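Set the Pads by the Thinnest Thing on the Table

Last updated: September 2024

Most of the maintenance advice I read for hand-held grippers treats the pads as a consumable and the linkage as the machine. You change the pads when they look worn, and you leave the linkage alone until something rattles. I think this is the wrong way round for anyone who collects with small, thin or flexible objects, and I want to argue for a different order of work.

My argument rests on jewellery. Our bench at Flarnen is a table with a pale grey cloth, a printed runner and a metal tray, and the tray gets bracelets, bangles and a watch. A gripper that handles cups and boxes without complaint will fail on a bead bracelet, and the operator will usually blame the operator. In my experience the fault is in the closing line. The two pads meet at the heel before they meet at the tip, and a thin strand slides out of the wedge that is left.
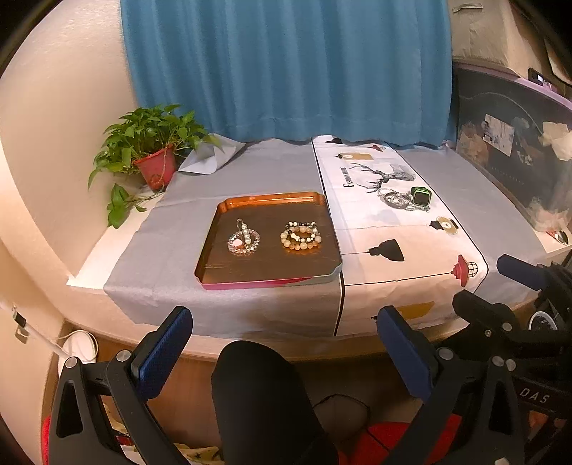
Where the error comes from

Each jaw runs on pivot pins. A pin with a little play in it allows the finger to rotate slightly under load, and the rotation shows up at the tip, multiplied by the length of the finger. A new pad does not cure this. A new pad hides it for a while, as the soft surface takes up the difference, and then the pad beds in and the fault returns. We fitted 11 pads in one quarter before Dalal Mahasneh put a feeler gauge between the tips and found the gap was the same with an old pad as with a new one.

So the order I now hold to is pins first, screws second, pads last.

Pins are checked by hand with the jaws half open. Hold the frame, push the finger sideways, and feel for movement. Any movement that can be felt is too much for beads. Screws are then checked in a fixed sequence from the handle forward, and I mark each head with a dot of paint so that a turned one is obvious the next morning. Only then do I look at the pad: edge lifting, ridges polished flat, dirt in the grooves. Skin oil and cloth lint are the usual dirt. A stiff brush and a damp cloth are enough, and solvents should stay out of it.

The Wirkell checklist, which many people copy, puts the pads at the top and gives the pins one line near the end. It was written for rigid parts in a fixed cell. I have no quarrel with it there.

The closing test

My second point is that the test piece should be the thinnest object in the session. Foam blocks are popular because they are forgiving, and a forgiving test piece is no use for finding a fault. I take the finest chain or loop from the tray, lay it on the cloth, close on it at the tip and lift by a hand's width. Then I repeat at the middle of the pad. If the tip drops it and the middle holds it, the closing line is out and I go back to the pins. If both drop it, suspect the pads. 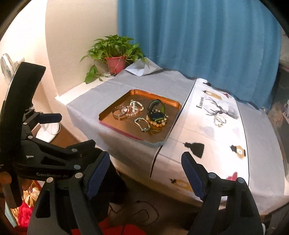
Jewellery tray and runner, with the jaws open over the near edge of the table.

When two grippers are in use, each gets its own test with the same piece. I have seen teams test the right-hand unit and assume the left. The two wear differently, because most people do the fine picking with one hand and the steadying with the other.

The tray deserves a word too. A shiny tray throws reflections of the fingers back at the camera, and it is tempting to swap it for a matt one during set-up and put the shiny one back for the work. I am against that. Check the view over the surface you will use — reflections, shadows and all — or the check says nothing about the session. The same goes for the runner, whose dark prints can make a dark strap harder to pick out.

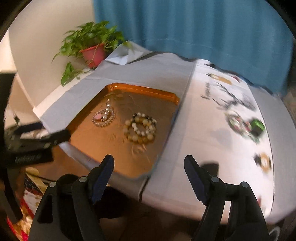
What it costs

The objection I hear is time. Pins, screws, pads and closing test take me five minutes a gripper, and the pad-first routine takes two. Over a week that is a real difference and I do not dismiss it. Against it I would set our own log: 97 dropped lifts in the month before we changed the order, most of them thin pieces, and none of that time was on anybody's checklist. I will not claim a clean comparison, as the object mix changed as well. We intend to run the two routines side by side in October with the mix held steady.

Until then my position is that the pad is the last thing to look at.

Comments (3)

bovirex_bench: Agree on the pins, less so on the paint dots. Ours wore off with handling. We scribe a line across the head instead.

R. Awad: Does the half-open position matter for the sideways push? I have always done it fully closed and found nothing, which now worries me.

tern44: Five minutes seems optimistic if you find a bad pin. Still, I tried the chain test this morning and failed it on both hands.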